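Flarkent small folding table, light gray: my review after a few weeks

I wanted a plain table for the spare room, something to wrap presents on and fiddle with picture frames, and I'd already sent one back (a Pamero, wobbly as anything!). The Flarkent cost me $47 on sale and came to the door in 2 days, which was a nice surprise.

Putting it together took me 16 minutes with the tea going cold next to me. The legs fold out and click, and you tighten a knob on each side. The instructions are all drawings, and drawing four is upside down, so turn the page around when you get there.

What I love is the top. It's a pale gray with no pattern at all, and it looks so good over a brown wood floor, much nicer than the fake oak one I nearly bought. I've been trying out little framed prints on it before deciding where they go in the hall, and a small black frame with a leaf drawing in it really stands out against that gray.

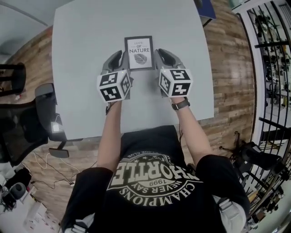
The size is good for one person sitting down with a project. Two of you would be bumping elbows, I think, so if you want it for board games go up a size. My brother-in-law Ikhsan leaned his whole weight on one end to test it and it held, though I did yell at him.

Gripes? It shows pencil marks like crazy. They come off with a damp cloth but you have to rub. And the carry handle is stiff plastic that digs into your fingers on the stairs, so I wrapped mine with tape.

Four stars from me, and I'd buy it again at the sale price.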